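About Rimcombe Royal Watch

Hello, and welcome! I'm the one behind Rimcombe Royal Watch, a little website about royal families, their clothes, their christenings and (my weakness) their hats. I started it at my dining table in Rimcombe after a long argument with my sister over a tiara, and 13 years later I'm still at it.

We're a company now, if a very small one. There's me, two part-time writers and a picture researcher who can date a coat by its buttons. Between us we've published 820 articles, and the one on balcony outfits still gets more visitors than everything else put together in June, when half the country seems to be looking up who wore what.

I write most of my pieces in my head well before I sit down at the keyboard, usually with my sleeves pushed up and the radio on.

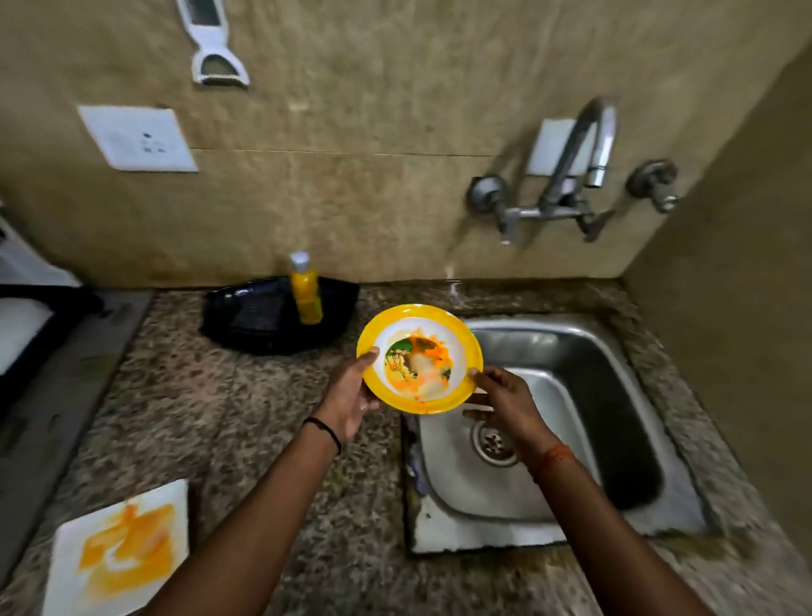 A yellow plate at the sink.

What do we cover? Weddings, tours, family likenesses, godparents, the odd bit of palace history. We love a side-by-side of a young princess and her great-grandmother -- who doesn't? What we leave alone is anything to do with health, school reports or private holidays. If a family hasn't announced it, you won't read it on our pages, and I've turned down some quite decent advertising money over that!

Our weekly email is called Grudano, after the cottage where my gran kept her scrapbooks. She had 222 of them, all labelled, and I've been scanning the pages a few at a time for our archive section. Some of the cuttings have lost their dates, so if you recognise an outfit do write in. 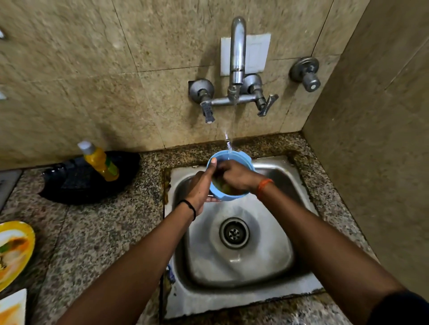 The scanning is slow going and I'm only roughly 20 books in, but the early ones are lovely, full of coach processions and enormous corsages. Robles, the print shop on the high street, turns our favourites into a calendar each autumn, and Latska looks after the website itself and puts up with my late-night messages when the comments stop working.

Corrections are always welcome -- I once gave a duchess the wrong number of brothers and had to change it before breakfast. Use the contact form and one of us will reply, normally within a couple of days, longer if there's a wedding on.

Page last updated 06/05/2024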